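Flornia brings a humanoid helper to the staff kitchens at Bandent

Ñahui site is the first to have a robot for stocking the fridges; kitchen crew keep their hours and choose their own tasks

ÑAHUI – Flornia announced today that its humanoid helper, Zerkent, will begin work in the staff kitchens of the food packing company Bandent in August. The site in Ñahui has 237 employees on three shifts, and 8 small kitchens where they take their meals.

Until now, filling the refrigerators was the job of four kitchen workers. They walked from one kitchen to the next with fruit, milk and covered plates, and they began at 4 in the morning so that everything was ready for the early shift. It is light work when done once. When it is done 100 times in a morning, with the arm lifted to the top shelf, it gives sore shoulders. The kitchen workers themselves asked the company to look for some help with this part.

Zerkent will take over the simple carrying between the table and the refrigerator. The cooking, the checking of dates and every conversation with the staff stay with people. No position will be closed because of the robot, and this is written in the agreement which Bandent has signed with its employees.

"I was worried in the beginning, I will say it openly," said one of the kitchen workers. "I thought, first it takes the apples and then it takes my job. Now I start at 6 and I have time to make a real soup. My neighbour on the second shift says she can taste the difference."

For the preparation, Flornia set up a small practice room with a desk, a refrigerator and a basket. The kitchen workers came there to tell the engineers how they do the work, for example at which height the fruit should be and how full a basket may be before things roll out. Several of their remarks have changed the program. The robot now moves more slowly near an open door, and it stops if a person steps beside it.

Zerkent at work with fruit in the practice room, and the refrigerator with its upper door open (third picture): 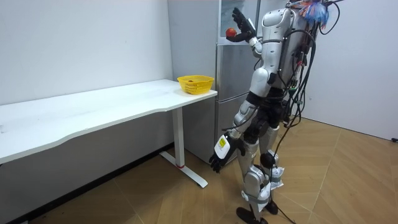
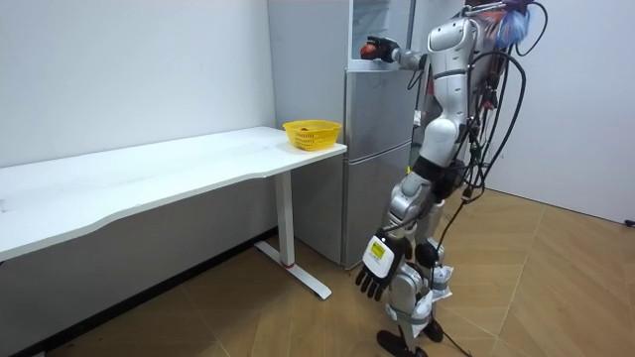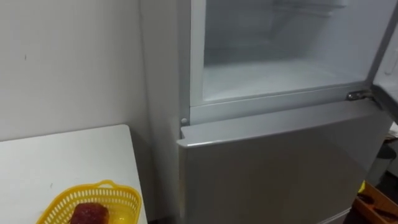
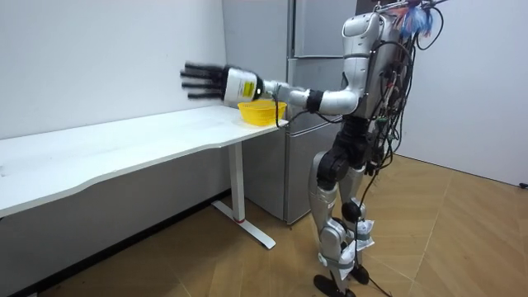 Each kitchen worker at Bandent will receive two days of paid training before the start. They will learn to give the robot its tasks, to stop it by hand, and to report when something is not right. Those who prefer not to work beside it may stay in the kitchens where it is not used, and their pay will be the same.

The first period will last until the end of the year and will include two of the eight kitchens. After this, the workers and the management will decide together if the others should follow. Flornia will send a technician to the site every morning during the first weeks.

Other employers who would like to visit the practice room are welcome to write to the Flornia office in Ñahui. Visits are held in small groups, and comfortable shoes are recommended.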